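The Long Way Home From the Grocery Store
By Hanna Duda
2022-08-16

My mother could make a trip for a loaf of bread last most of an afternoon. She'd stop at the fence by the church to look at the roses, she'd stop at the hardware store to ask after somebody's knee, and by the time we got home the ice cream (there was always ice cream, whatever the list said) had gone soft at the corners. I thought it was torture. I was 10, and I had places to be!
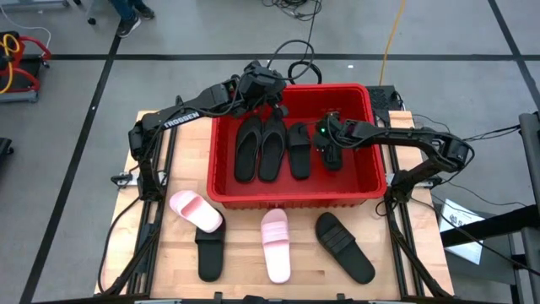 A red bin on a wooden tabletop.

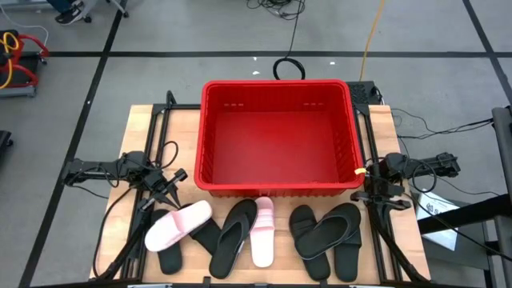 I thought of her last October, when I moved to Brarkow and found that I was living 20 minutes on foot from the nearest grocery store. My first plan was to drive. Then the car went in for repairs and stayed there for 5 weeks, and so I walked, grumbling, with a canvas bag over each shoulder and my good boots on.

The straight way runs along Gudside Road, past the bus garage and the tire place, and there isn't much to love about it. But if you turn left at the bakery you come out on a lane behind the old houses, where people keep their beans and their hens and their half-painted boats, and it only adds a little to the walk. By the second week I was taking the lane both ways. By the third I knew that the big gray dog was called Millau and that he liked to be scratched under the collar, and I knew which gate had the box of windfall apples with a coffee can for the money.

I've asked myself why it took me so long to learn this, and I think it's that I'd always counted shopping as time lost, something to be squeezed down as small as it would go. My mother had it in a different column altogether. The bread was her excuse. She'd come to this country knowing 2 people, and it was on those slow walks that she met everyone else, the roses lady included, who ended up at our table every Thanksgiving until I left for college.

The car has been back for months now. I use it for cat litter and potatoes and on days when the rain comes in sideways. Otherwise I still go on foot, and I stop at the Kioko bakery for a roll with poppy seeds, which I eat on the bench across the street while I decide whether I need anything else. Last Saturday I got all the way home before I noticed I'd forgotten the milk, so I put my boots back on and went out again.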